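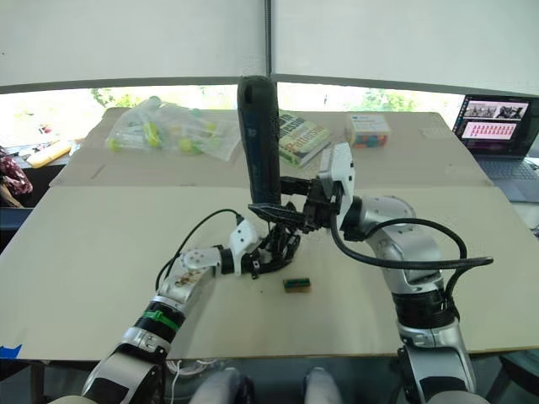
村に全部あげちゃったら親戚はどうなるの、とShobha Heggeに中間発表で聞かれた。そこから調べ直したので、最初の計画書とはテーマがだいぶずれてます。

課題研究レポート
遺産を町に残すということ プランドビー(Plandby)のライ基金を例に

1. きっかけ
遺産をまるごと地元に寄付した人の話は、ニュースだとたいてい「いい話」で終わる。そのあとお金がどう使われたのかはあまり書いてない。で、古い例なら結果まで追えるだろうと思ってライ基金を選んだ。

2. 基金のあらまし
1928年、雑貨商のライ(Rai)が亡くなり、遺言で店と土地と預金を町に残した。子どもはなし。甥が2人。遺言の条件は一つだけで、「冬に困っている家のために使うこと」。困っている、の定義はなし。これが後でもめる原因になる。
店の建物は売却、土地は貸し出し。地代が今も基金の収入の中心になっている。

3. 調べ方
・町の図書室にある基金の会計簿(コピー可のページだけ)
・地元紙「イテル(Itell)」の縮刷版
・町の人へのアンケート 配布90、回収25
回収が少ないのは配ったのが3月で、引っ越しの時期と重なったせいもあると思う。もっと早く配るべきだった。

4. わかったこと
初めのころは燃料代と靴代がほとんど。会計簿に「靴、子ども用」という行がずっと続くページがあって、ここは読んでいて手が止まった。戦後は学用品、そのあと暖房費の補助にかわる。
甥たちは裁判にはしていない。ただ、イテル紙に抗議の投書が1通のっていて、「叔父は隣人の顔は覚えていたが、われわれの顔は忘れたらしい」とある。その後どうなったかは記事が見つからず。ここは未調査。
もめたのはむしろ町の中。川向こうのサデック(Sadeck)地区が合併で町に入ったとき、サデックの家も対象になるのかどうか。遺言には「町の」としか書いてない。結局、対象に入れることになったが、決まるまで冬を2回越している。

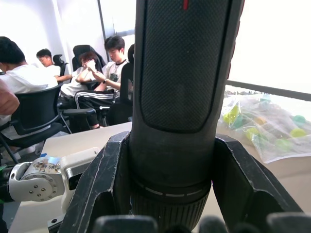 うちは合併のあとに入った側なので、もらうときは少し肩身がせまかったと祖母が言っていました。アンケートの自由記述らんより。無記名。

同じようなことを書いた回答がほかにもあった。逆に、昔からの町側で「サデックを入れたのはまちがい」と書いた人はいなかった。ただし回収数が少ないので、これで町全体の意見とは言えない。

5. 考察
条件がゆるい遺言は長くもつ。燃料から靴、学用品、暖房費まで、時代に合わせて使い道を変えられたのは「困っている家」としか書いてなかったから。細かく「石炭代に限る」と書いてあったら、たぶん途中で使えなくなっててた。
でもゆるいぶん、だれが決めるのかが問題になる。ライ基金の場合は町議会が毎年決めていて、選び方の記録は残っていない。もらえなかった家の話が出てこないのは、資料のかたよりだと思う。

6. 残った課題
・甥たちのその後
・地代の額の変化(会計簿のコピーができない部分。手で写す時間がなかった)
・ほかの町の基金との比較 これは全然できてないです

参考にしたもの
ライ基金会計簿、イテル紙縮刷版、アンケート集計表(別紙)
別紙は提出用フォルダの方に入れときます。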